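Lemano Kitchen Services – Brekitz site
Dish return station, automated sorting cell: monthly safety check
Form 2042, June 2023

1. Guard gate closes and locks before start – OK
2. Emergency stops, both sides – OK. The left button is stiff, replace at next service.
3. Floor markings visible – Needs work. Paint is worn where staff now stand to load.
4. Bowls placed singly and empty before pickup – OK
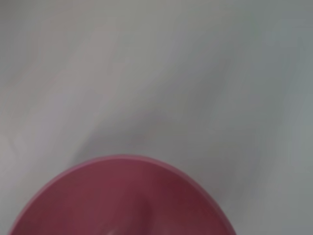
Item 4: pink bowl on pale surface, empty.

5. Load on staff – Comment. Since April the cell has handled 600 bowls a shift. Two people moved from stacking to loading and checking. They report less wrist strain but more standing in one spot. Anti-fatigue mat requested from Civari.
6. Lockout training – Not complete. Evening staff have not done the module and must not clear jams until they have. Call the shift lead.
7. Noise at the loading position – OK

Staff asked who resets the cell on breaks. Labour rep to raise it with the Pascual service desk, ticket 1079.

Recheck items 3 and 6 before sign-off.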